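Talk notes: "What's under your sink?" (the short version, keep it under twenty minutes!)

Okay, start with the hands-up question. Who has emptied the cabinet under the sink in the last year? Wait for the laughs. Then tell them about my first apartment on Priltitia, where I mopped the same corner for a month before I ever looked at the drain (and yes, I blamed the dog).

Go slow on the vocabulary, people get shy about it. Sleeve, collar, tube, ridged hose. Say them twice. Maricel Lagman gave this talk before me and she had everybody shout the words back, which I love and will probably chicken out of.

Money bit: my repair bill came to $418, and $1,258 more for the floor. Pause there. Somebody always groans.

Then the hardware store story, the Semus one, short! I walked in with no measurements and walked out with three parts, all the wrong size. Moral is write down the diameter, or just carry the old piece in with you.

Next slide, parts up close.
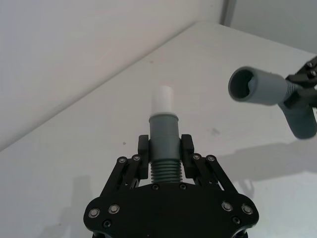

Cârstea, 25th January

So start at the bottom with the grey ridges, they're packed close together, a bit like a bellows. Then the smooth grey sleeve, then the collar, and let them notice how it flares a little at the top. The short white tube sits in the collar. Ask which bit they'd have called "the pipe" (last time I got four different answers and a small argument).

Pass the box of spare fittings around now, and get it back before the break!

Finish with questions. If someone asks about drain cleaner, send them to the handout, page two.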